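A Sunday With the Simulated Arm

The robot at Flodix never gets dusty. It exists on a row of workstations on the second floor of an old net warehouse in Tindandale, and on one Sunday in July the company let the public come up and look at it.

Visitors got coffee, a short talk and a place at one of the screens. The job on show was small: a white arm with a black two-finger gripper, a mesh pen cup and a pen. Flodix calls the project Skarnel, and it spends most of its time on tasks like this one.

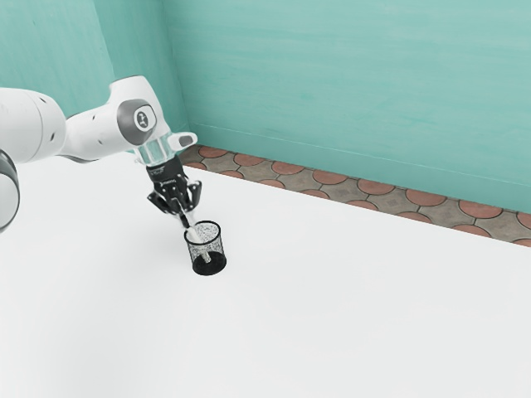 Why build all this in software when a real arm could do it? Time and money, mainly. Skarnel can run the same task overnight with the cup in a new spot for each try, and a bad grip breaks nothing.

Edvin Rønning, who leads the project, gave the talk. He had 30 minutes and used almost 50. Most of it was about things that go wrong. A thin pen is hard to hold straight, he said, and a small error at the wrist becomes a big one at the tip. The team also works with heavier kitchen items, such as a dark mortar and its pestle, so that the software doesn't learn only one shape.
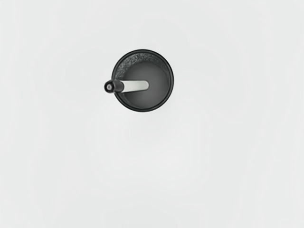
At the screens

The afternoon was better than the talk. Groups of nine took turns at the Amundsen room, named after the street outside, where staff started runs and let people change the settings. You could move the cup, lower the friction or slow the arm down. A girl in a soccer shirt set the friction close to zero and ran the task until her father asked her to let someone else have a turn.

The part I had not expected was how much time goes into the approach.
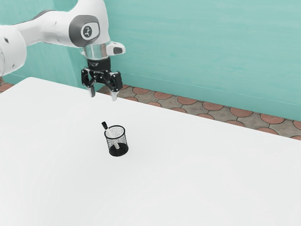

Rønning's team scores each run in stages, and reaching the right place above the cup counts as its own stage. So do closing the fingers, lifting and letting go. A run can fail at the end and still be useful — the early stages are kept and compared with others.

Staff also switched between camera views. The wide view is easy to follow. The close one, looking along the fingers, takes some getting used to. 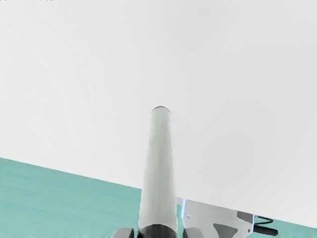

Several people asked whether any of this works outside the computer. Rønning said that it works some of the time. Flodix keeps one real arm on the ground floor, closed to visitors that day, and tests the best results on it. Light, worn finger pads and loose cables all cause trouble there.

The last batch of runs that day was set to 599 tries. It was still going when the doors closed at five, and the coffee had been gone for an hour.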